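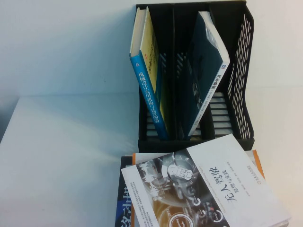
Pritach Caulk Finishing Kit

Everyone believes they can caulk a bathtub. Then they do it, with a wet finger and great confidence, and spend the next few years taking showers next to the evidence.

The Pritach kit is for people on their second attempt. It has 7 silicone profiling tools, a scraper for getting the old bead out, and a nozzle cutter that makes a clean angled cut every time, which is more than can be said for the kitchen scissors.

How it works

Each tool has a different edge. Pick the one that matches your gap, run your bead, mist it lightly with soapy water, and pull the tool along in one pass. Wipe the excess on a paper towel. Do not go back to fix the little spot near the faucet. You will want to. The little spot near the faucet is how a good joint becomes a bad one.

The tools flex enough to follow a wavy wall, and if your house was built before you were, you have a wavy wall. They won't scratch acrylic, enamel or glazed tile. The scraper might, if you lean on it, so keep it flat and don't use it angry.

What's in the box

7 profiling tools (rounded and flat edges)
1 old-bead scraper
1 nozzle cutter
1 instruction card, two sides, second side optional

Caulk is not included. For tubs and sinks, use 100% silicone. For baseboards and trim you plan to paint, use a paintable acrylic, as paint slides off silicone like an egg off a new pan.

Cleaning up

Let the leftover silicone cure on the tools overnight and peel it off in the morning. It's the most satisfying part of the job – possibly the only one.

From customers

"Did the whole shower in roughly 65 minutes, most of it scraping out what the last owner did. Corners came out better than the straight runs, somehow." – Shazia Tarar

"Good tools. The cutter is stiff for the first few tubes. I took off a star for that and for the color, a green I can't describe politely." – Mudassar Durrani

"Works on window trim too. Bought a second kit when my brother-in-law failed to return the first." – Ngan-ling Pan

Shipping and returns

Orders in before 2 p.m. go out the same day. Unused kits can come back within 3 weeks. Used kits can't, however briefly they were used. Replacement scraper blades are sold separately in packs of 3.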